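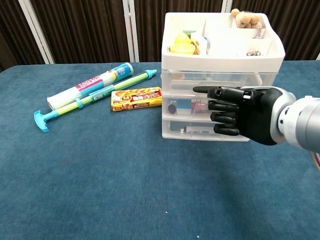 Desktop drawer cabinets: your questions

We get a good many letters and emails about small plastic cabinets, the sort with an open tray on top and a few see-through drawers underneath, and the same questions come round so often that it seemed kinder to put the answers in one place. Dumisani Swanepoel on our helpdesk has answered most of these by hand over the years, and the advice is largely his.

What should go in the top tray and what should go in the drawers?

Put the things you reach for every day in the tray, and let the drawers have everything else. A tray with dividers is very forgiving - a small soft toy can sit at the back, a bright plastic one in the big compartment, and the little metal bits and bobs can have a small section to themselves near the front, where you won't have to fish about for them.

Do I need labels if the drawers are translucent?

Most people find they can manage without. You can make out shapes and pale colours through the front, though you may not be able to tell one white thing from another, so if you keep a lot of similar items (plasters, candles, chalk and so on) a small sticker in the corner does help.

My tray fills up within a week. What am I doing wrong?

Nothing at all, it happens in every house we know of! An open top invites people to drop things in as they pass. Try emptying it on a Friday evening, putting back only what you've used, and finding a drawer for the rest. Children are often surprisingly keen on this job if the toys are allowed to stay.

Can I stand it on a table with a cloth on?

Yes, as long as the cloth is pulled flat and doesn't slide. Set the cabinet well back from the front edge so there's room to work, and hold the top steady with one hand when you open a drawer that sticks.

How do I clean it?

Lift everything out, then use warm water with a drop of washing-up liquid and a soft cloth. Dust does gather in the corners of the compartments - an old toothbrush is just the thing. Please don't use scouring pads on the drawers, as they leave them cloudy.

Is it all right to keep batteries or coins in with the toys?

We'd much prefer you didn't if there are little ones about. An open tray is no barrier to small fingers, and small metal things are best kept in a closed container on a high shelf.

Page last updated Dec 19, 2025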